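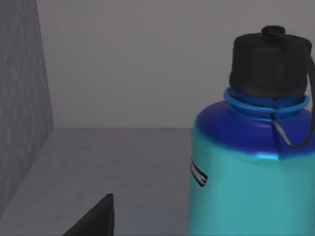 The reusable water bottle is a portable container for drinking water, made to be filled many times over a period of months or years. It belongs to a larger family of carried vessels that includes the gourd, the waterskin, the canteen and the vacuum flask. Modern examples are sold in a wide range of sizes and are used in schools, offices, sports and travel. The closure is usually the most varied part of the design. Many bottles have a screw cap, which may be plain or may carry a raised part at the center, as on the black cap with a small knob shown with this article. A band or collar in a contrasting color, such as bright blue, is sometimes found at the neck just under the cap.

History

People have carried water for as long as they have traveled away from rivers and wells. Dried gourds were used in Africa, Asia and the Americas, and in some regions they are still used today. Animal skins, sewn and sealed with pitch or fat, served herders and soldiers across the dry lands of the Mediterranean and Central Asia. Skins were light and did not break when dropped, although they gave the water a strong taste and had to be replaced when the seams failed. Pottery flasks with two small handles for a cord were common in the ancient Near East, and similar shapes were later made in leather, wood and tin.

Metal canteens became standard equipment in many armies during the nineteenth century. They were often covered in wool or felt, which could be soaked so that the drying cloth cooled the water inside. The vacuum flask, first developed for laboratory work, was later adapted for household use and made it possible to carry hot and cold drinks for several hours. Light plastic bottles followed in the second half of the twentieth century, first among hikers and cyclists and then among the general public.

Materials

Plastic bottles are light, cheap and hard to break. They may hold the smell of earlier contents, and their surfaces scratch with use. Stainless steel is heavier and costs more, but it does not shatter and can be made with a double wall for insulation. Aluminum is lighter than steel and is normally given an inner lining to keep it from reacting with acidic drinks. Glass has no effect on taste and is easy to inspect for dirt. It is often sold with a soft sleeve for protection.

Closures

The screw cap is the oldest of the closures in wide use today. It seals by pressing a flat or ringed gasket against the rim of the neck, and a worn gasket is the most common cause of leaks. Wide necks accept ice and are easier to clean. Narrow necks are easier to drink from while walking. Other closures include the push-pull spout, the folding straw and the hinged lid with a catch. Loops and straps may be joined to the cap or to the neck so that the bottle can be hung from a bag.

Care and cleaning

A bottle used every day should be washed every day with warm water and dish soap. The threads of the neck and the groove behind the gasket need a narrow brush, as residue collects there first. Bottles should be left open to dry. Mineral scale from hard water can be loosened with diluted vinegar and then rinsed away. Lids with straws or valves should be taken apart when the maker allows it.

Public refilling

The spread of reusable bottles has led many towns to install refill taps in parks, libraries and train stations. The town of Batow began its program with six taps near the central market and extended it to outlying districts, reaching a total of 171. Each tap is tested for water quality every five weeks during the warm season and is shut off in November to protect the pipes from frost. In neighboring Fanow, where the water supply is older, the town set up a smaller network and asked shops and cafes to fill bottles at no charge. Over 100 businesses joined, and each displays a sticker on its door. The Onyshchenko Hall in Fanow holds a small permanent display of canteens and flasks from the surrounding region, among them several tin vessels once carried by workers on the Uro canal.

Related articles

Canteen
Drinking fountain
Gasket
Gourd
Screw thread
Vacuum flask
Waterskin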